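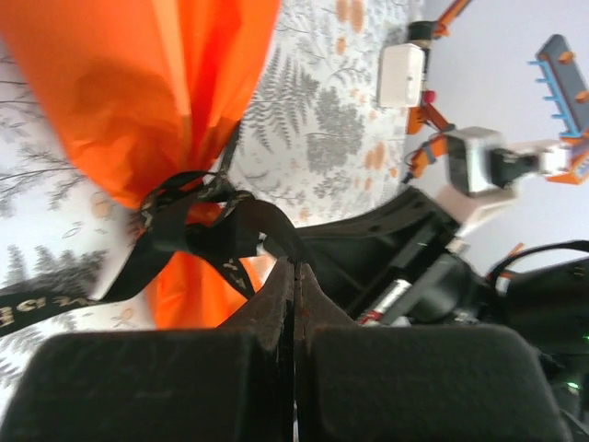 Travska Guest House, Malau
Room and Stair Safety Check, May round

Mark each point OK, Repair or Stop Use. Write the comment in the same hour, not in the evening. The old form had no place for comments and so many things were lost.

Entrance and stairs

Front door opens fully from inside without key: OK
Stair lamp, first landing: Repair
Comment: The lamp comes on, but goes off again before a slow person can reach the second floor. I have asked for a longer timer.
Handrail, both sides: OK
Comment: Left rail was moving a little at the bottom screw. I made it tight.
Nothing stored under the stairs: Repair
Comment: Two paint cans and a folded bed. The paint cans are gone now. The bed waits for the van to Gesisa.

Smoke alarms and extinguishers

Test button pressed in every room: OK
Comment: Room 6 alarm has a weak sound. New battery put in at 9:20, now it is loud.
Extinguisher in kitchen, needle in green: OK
Extinguisher in upper hall, needle in green: Stop Use
Comment: Needle is below green. The replacement is from the laundry room, so the laundry room has none until the Tikkanen order arrives. Please do not run the dryer at night before that.

Electric

Socket covers whole, no brown marks: Repair
Comment: Room 3, behind the desk, the cover has a crack in the corner. Socket is switched off at the board and I put tape over it.
Heaters, 900 watt type only: OK
Comment: One guest has left a bigger heater in Room 8. I took it to the office.
Meter reading: 1,172
Comment: Written here only so we can compare at next round.

Windows and balconies

Window stops hold: OK
Balcony rail, push with two hands: OK
Comment: Room 5 rail has rust at the foot. It is still strong, but it needs brush and paint before the rain.

Water

Hot tap in each bathroom runs clean: OK
Comment: Room 2 was empty a long time, I let it run for 20 minutes.
Floor mats do not slide: Repair
Comment: Mats in Rooms 1 and 4 are smooth underneath. The shop in Gesisa wants 400 for a pair, I think it is too much, but please decide soon.

Open points go first on the next form. If you repair something between rounds, write it on this sheet also, with the time.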